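# Golluvley floor care notes: vacuuming along skirting

Version of 19 February 2021. Maintained by Joris Wouters.

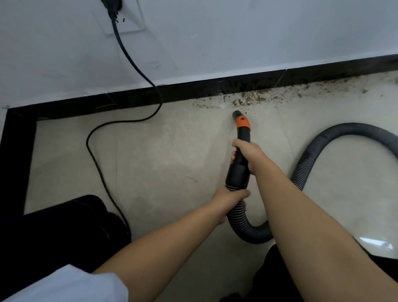
This set covers one job: lifting dry debris from the line where a tiled floor meets the wall. Mopping and carpet are kept in separate sets.

## Contents

- 183 short entries, each with a floor type, a nozzle type and a result
- up to 800 words of free notes per entry
- rooms from the Badach and Stullel sites

## Method

1. Fit the narrow nozzle. Brush heads tend to push grit sideways on glossy tile.
2. Hold the wand with both hands, one at the hose joint.
3. Work along the skirting in one direction – never back and forth.
4. Keep the hose loop clear of the debris line.

## Known gaps

Grout lines are recorded as present or absent only. Scuff marks are not recorded, as suction does not remove them. Entry 1417 has no nozzle type.

## Reuse

Free for teaching and in-house use. Credit Golluvley.

---

Comments (2)

Wim Goossens
Do you log the suction setting? Ours pulls the nozzle flat against smooth tile on full.

Joris Wouters
Not yet – planned for the next version, with the Verbruggen rooms.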